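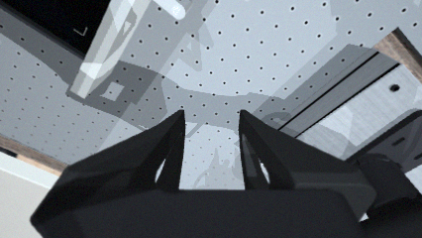
Can a robot arm take over loading my pegboard yet?

Posted by Ernine, Sat 27 January

Hi everyone! I have a little repair corner at the back of my garage, with a perforated panel in a wood frame, and I spend more of my evenings than I'd like putting small parts back where they belong. My brother-in-law swears machines can do this sort of chore now. I have been looking at two-finger grippers on small arms (the simulated kind so far, I haven't bought a thing) and I go back and forth. Is it worth it for sorting and putting away, or should I wait? I could spend 471 dollars, and I would dearly love to get my evenings back.

Figueroa

I tried this last February, so I can save you some trouble. Moving one kind of part from one spot to another – yes, it can do that all day, bless it. Mixed parts are another story. Mine got through 50 identical brackets and then fumbled the very first odd-shaped one. Shiny metal gave me the most grief, as the camera kept taking reflections for edges. A dull mat under the work helped a good deal, and so did keeping the lamp off to one side. Narrow fingertips are nice for getting in between things, but they let round stock roll away, so look for a set you can swap. In your place I'd practice in the simulator through the winter and keep the money in the drawer. And do remember that a simulator is kinder than a garage!

Bimum

no. my cousin's shop paid 3,029 for one and they still put the tools away by hand

Tetetti

Depends what you call a chore. Folding towels, not for me yet. Floors, sure, my vacuum has been at it for 9 years. For small parts I just bought more bins.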